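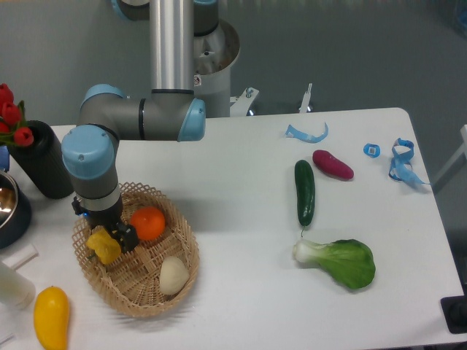
About Grillanine

Grillanine packs and delivers baskets of fresh produce to kitchens, front offices and family homes up and down the Trujillo road. We began with one long table, a borrowed van and a lot of opinions about how a basket of vegetables ought to look when it arrives at your door (heavy things at the bottom, nothing bruised, something bright on top!). The table is longer now and the van is ours, but the opinions haven't changed much.

In a good week we send out 757 baskets. Each one is a mix, and that has always been the lovely part of the job and also the tiring part. A bell pepper wants to be held one way and a head of garlic another, and leafy greens don't much like being held at all. For years every one of those pieces went in by hand, starting at five in the morning, and anyone who has packed baskets through a busy April can tell you what that does to the shoulders.

How we came to work with robots

We are 25 people, and we talked about automation for a long time before we bought anything. Some of us were excited and some of us were worried, and quite a few were both on the same day. So before the first arm came through the door we wrote down what we wanted it for, and we stuck the page to the wall by the coat hooks, where it still hangs. It says that the robots are for reaching, lifting and repeating, and that choosing is for people. It also says that no one at Grillanine loses their job or their hours to a machine, and we have kept to that.

We now have 2 robot stations, set up with the help of Mornis, a small engineering firm that was patient with our questions and even more patient with our vegetables. The software that plans the arm's movements is called Akis. Most of us had never touched anything like it, and the first few weeks were slow going, with a fair amount of fruit ending up in the soup pot at lunch.
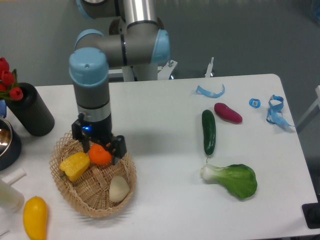 What took us by surprise was how much our packers already knew that the engineers needed. How hard can you press on something round and soft before it marks? Which piece do you reach for first when they are all leaning on each other? Questions like those had been answered at our table thousands of times without anyone putting the answers into words, and a good part of the setup was simply our people sitting down with the Mornis team and explaining, with their hands, what they do all day. Several of them found they liked that work very much, and they now look after the stations, run the practice sessions and decide when a new item is ready to be added.

What a working day looks like now

The shift starts at seven instead of five, and you won't find a single person here who misses the old hours. The robot stations take on the repeat orders, the ones that are the same from week to week. People pack the gift baskets, the special diets and anything with a note attached, and they check every basket before it leaves the building, whoever or whatever packed it. If a pepper is sitting crooked, it gets straightened.

Jobs have changed, and we don't want to make that sound easier than it was. Some of our longest-serving colleagues had to learn to read a screen and trust it, and a couple of them tried the stations and asked to go back to the table, which was perfectly fine by us. Everyone gets 25 paid training hours a year to use as they like, on the robots or on something else altogether (we have had bookkeeping, forklift driving and one very popular course in making jam).

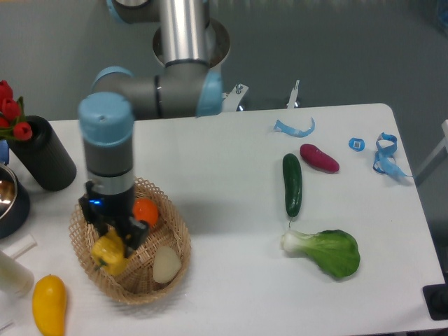 Practice at one of our robot stations: a yellow bell pepper and the wicker basket.

We are still learning. Leafy greens remain a job for hands as far as we are concerned, and we practice with mixed tables of produce to find out what the arms can be trusted with and what they can't. When something isn't good enough, we put it back on the people's side of the list and try again later in the season.

Come and see us

We open our doors to visitors on Saturday mornings, and you are welcome to bring the children, your questions and your doubts. One of the station team will be glad to show you how it all works, and there is coffee. If you would like to order a basket, change a standing order or ask about work with us, call or write to the Grillanine front office and you will get an answer from one of our own people, usually the same day.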